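Chapter 2
Walking Routes and Regional Railroads

Many visitors to rural areas arrive by train, yet trail planning has long begun at the parking lot. This chapter examines how footpaths may be linked to small stations, using the Villard branch line as its main case. The line has 34 miles of track and serves several villages with no regular bus service.

Section 2.1 reviews the survey led by Tomoyo Ueda, in which 948 walkers were asked how they chose a route. Of these, 59 had started from a station. Signs, timetables and the distance to the first trail marker are treated in turn. 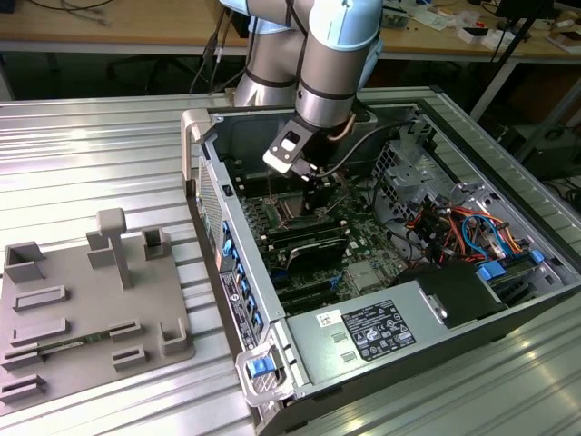 Figure 2.1 Robotic arm over an open desktop computer tower.

Section 2.2 turns to circular and one-way walks. A one-way walk between two stations – such as the route from Bustemell to Erka – depends on the return service, and students should study the November timetable in the appendix before attempting the exercises. Key terms are set out at the end of the chapter.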